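Re: [woltanano-list] Dyeing day, what do we still need

Keisha Kasprzak wrote:
> Two questions before I buy anything. Are we still doing madder
> or did that get dropped? And do people bring their own cloth or
> is it coming out of the kitty?

Madder is still on. Sorry, thought I'd answered this, it was sitting in drafts. Cloth — bring your own, cotton or wool, washed first with NO softener. Last December half the pieces came out blotchy and I'm pretty sure softener was why.

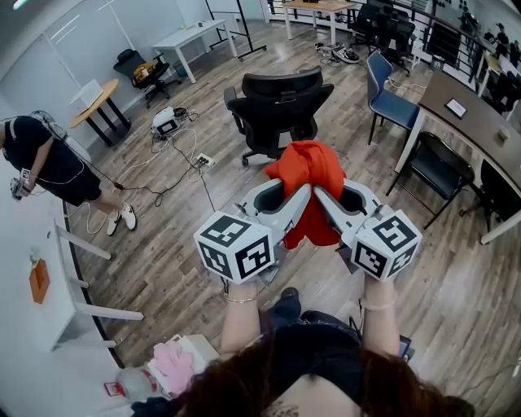

Glykeria Kourkoulas has 15 yards of old sheeting if anyone's short, ask her direct, she doesn't read the list much. Alum we have. Soda ash we don't, can someone pick up a bag? Keep the reciept, I'll pay you back on the day.

Pots: please nothing you plan to cook in again. The big one from Wultisthorpe leaks at the handle so fill it low. 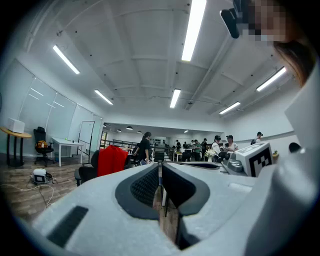
Reading time: 1 min

Numbers so far are 51 signed up, room holds 67, so there's space but tell me if you're bringing a friend. Doors at 10, mordant baths go on right away, lunch whenever. Bring gloves and something to carry wet stuff home in. Parking behind the hall only, teh front is for deliveries.

Keisha — can you still do the label table? Yes or no is fine, I'm at work til 6.

G. is bringing her indigo vat too, weather permiting.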